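Speaker notes - "What we learned from collecting our own examples"
Talk slot: 3 in the afternoon, small hall. Keep water near the laptop. Clicker has a delay, press once and wait.

Opening (slide 1, title only)

Good afternoon, and thank you for staying after the lunch. I work in the data group at Futport. My talk is about the part of robot learning that gets one line in most papers, the line that says "we collected demonstrations by teleoperation." I would like to open this line and show what is inside.

Say the name of the project slowly: Mokulgate. People at the last meeting heard it as two words. It is only the name of the street where our first lab was.

Ask the room: who has sat in the operator's chair for a full shift? Wait for hands. If there are few hands, say that this is normal and that I hope there will be more next year. If there are many, skip slide 3.

Slide 2 - What we wanted

We wanted one policy for two arms that can prepare a small order of food and drinks. The customer asks for some items, the arms put them on a tray, the tray is served. For a person this is easy work. For the policy it means many kinds of grasps: a bottle by its neck, a soft bag by its corner, a sandwich that must not be pressed, a cup that must stay upright.

Our first plan was 55 recorded episodes for each type of order. We took this number from an earlier project with blocks. It was a bad source. Blocks do not change their shape when you hold them, and a bag of pastry does this every time.

After the first training we changed the plan to 420 episodes for each type. The budget did not change in the same moment, so you can imagine the meeting.

Slide 3 - The chair

The operator holds two leader arms, and the robot follows them. The left hand moves the left arm, the right hand moves the right arm. Force is not felt in the hands, only seen on the screen, and for this reason new operators squeeze too much. We let everybody practice before their work is saved. The practice episodes go into a separate folder and we never mix them with the rest.

A shift in the chair is 6 blocks with a break after each one. In the beginning we had longer blocks. When we looked at the data, the end of each long block had slower movements and more second attempts at the same grasp. The operator had not noticed. So please measure it, do not ask people if they are tired. They are polite and they will say they are fine.

(Pause. Drink.)

Slide 4 - The table

We built the table to be a little bit like a shop counter. Everything comes from a normal store, and the brown paper on top is changed when it gets marks. The paper also takes away reflections from the table, and this helped our depth estimates more than the new lamps did.

For each episode the operator gets an order on the screen. The tray begins empty or partly filled. We record both kinds on purpose, because we want the policy to be able to continue from the middle. If all the episodes start from an empty tray, the policy learns that the work has only one beginning, and when somebody stops it halfway it does not know what to do.

Point to the tray in the center with the laser, then to the bottle rack behind it. Say that the bottles stand on two levels, and that the lower row and the upper row need different approaches of the wrist. Then point to the clear display stand on the left. Clear plastic is difficult for depth cameras. We left it in because shops are full of it. 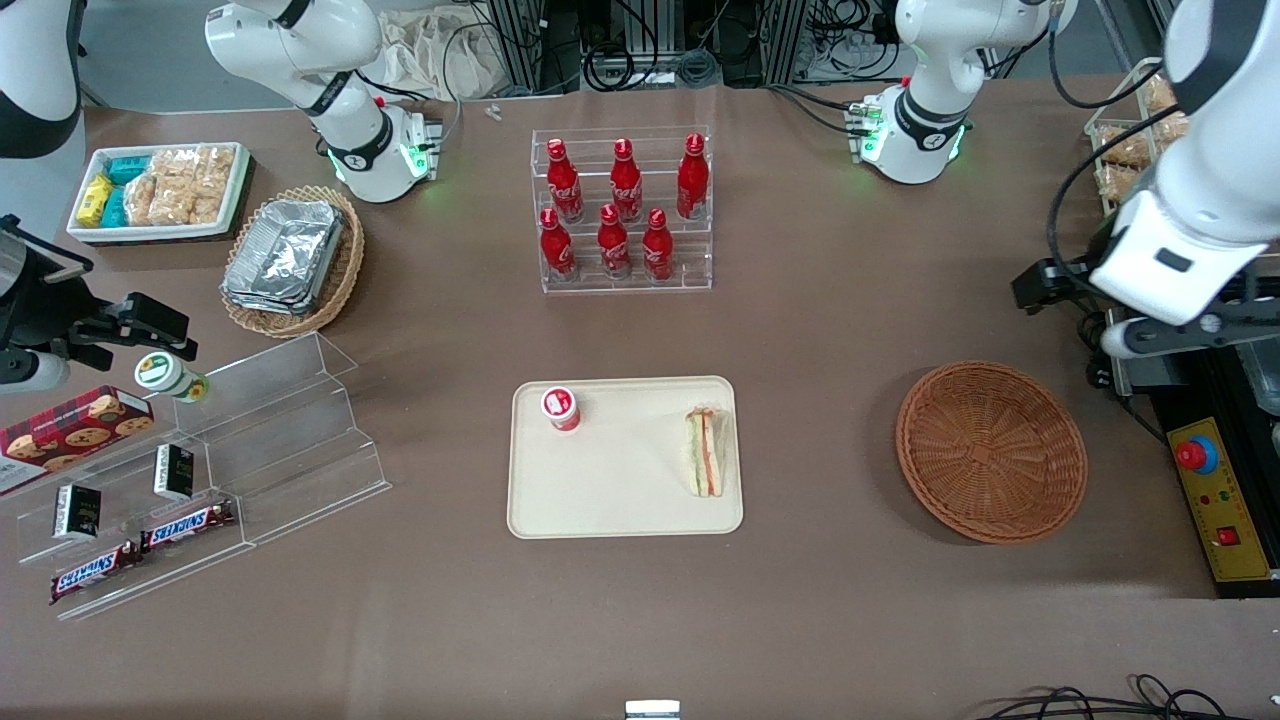

How do you decide when an episode is good enough to keep?
We keep it if the order is complete, nothing was dropped outside the tray, and a second person who did not record it agrees after watching at double speed.

This question came to me in every version of this talk, so now I put it in myself. Let me add a little. The second person is important. When operators judged their own episodes, they remembered what they wanted to do, and they were kind to a grasp that was nearly lost. The second person sees only the movement.

Slide 5 - Failures

We do not throw away the failed episodes. They get a label and they are stored next to the good ones. There are two uses for them.

The first use is to train a small model that says when things are going wrong. It looks at the last moments of the cameras and the joint positions, and it gives one number. With only successes you can't train such a model.

The second use is recovery. If a bottle is put down badly and the operator corrects it, the correction is very valuable. In the early weeks our instructions said "restart if you make a mistake." I wrote these instructions, so I can say they were wrong. The policy from this period was beautiful until its first error, and after the error it stood still over the table.

Show the short video. It has no sound. While it plays, do not talk over the moment where the arm waits. People laugh there and this is fine.

Slide 6 - Variation

Now the part where I have the strongest opinion. Please vary the positions by a list and not by feeling. We asked the operators to "place the objects randomly" between episodes. Then we plotted where the objects were, and we found that human randomness has favorite places. The sandwich was nearly always on the same side. The baskets were almost never close to the edge.

Now a small program called Kekix gives the layout. It shows a drawing of the table, and the assistant puts the objects where the drawing says. It takes more time for each episode. We lost some speed in the week we introduced it, and I was asked on Thursday of that week if we could go back. We did not go back, and the next policy could reach into corners that the older one had ignored.

What we vary:
- position and angle of each object
- what is already on the tray
- the order of the items in the request
- light, with blinds open or closed
- which arm is the natural one for the item

The last point needs one sentence more. If the operator can choose, a right-handed person uses the right arm for almost everything. So the screen sometimes says which arm to use. Operators do not enjoy this. I understand them.

Slide 7 - Labels and language

Each episode has a sentence that describes the order. At first we wrote the sentence before recording, from a template. The sentences were correct and very boring, and the model learned the template. Later we asked other people to write how they would say the same order to a worker. They wrote "can I have a coke and something sweet," and this is how a customer speaks. But "something sweet" has more than one right answer, and our checking had to accept this. We are still not finished with this part. If somebody in the room has a good method, please come to me after.

Careful here: at the last talk I spent too long on this slide. Maximum two minutes.

Slide 8 - Things that broke

Speak freely, it is the relaxed part.
The cables. A cable that rubs on a moving joint does not break at once. It gives a noisy signal first, and the episodes in between look normal. We lost part of October in this way. Now there is a check of signal quality at the start of each block - simple, and it should have been there from the first day.

The clocks. The cameras and the arms had separate clocks, and the difference was growing during the day. In the morning the data was good, and in the evening the hand was closing before the image showed it. Check your time stamps at the end of the day.

The food. A sandwich becomes soft after many grasps. A tired sandwich is a different object from a fresh one. We write the age of the sandwich in the episode data. Yes, there is a field for it.

Slide 9 - Second site

Our colleagues in Berge have repeated the collection with the same instructions and a different room. When we trained on our data only and tested in Berge, the result went down very much. When we mixed in a small part of their data, most of it came back. I do not show the exact curves today because the tests with the new gripper fingers are still running, and I prefer to show them together.

If somebody asks for the dataset: we plan to release the episodes with the layout files and the failure labels. I can't promise a month. Do not let them push me to promise a month!

Slide 10 - If you start tomorrow

Read from the slide, it is short.
Record a few episodes, train on them, look at the result, and only then write the long instructions. We wrote the instructions first, and many pages of them were about problems that we never had.
Let the person who trains the model sit in the chair for one full shift.
Write down every change of the table, also the ones that look too small to write.

Thank you, contact address is on the slide. Questions.

Backup, only if asked:
Simulation - we use it for checking the reach of the arms, and for testing the layout program. Soft bags are not good enough there for training, at least not in our hands.
Cost - the operator's time is the largest part, then the checking. The food is small money.
Safety - the operator and the assistant each have a stop button, and the assistant steps back from the table before the arms are enabled.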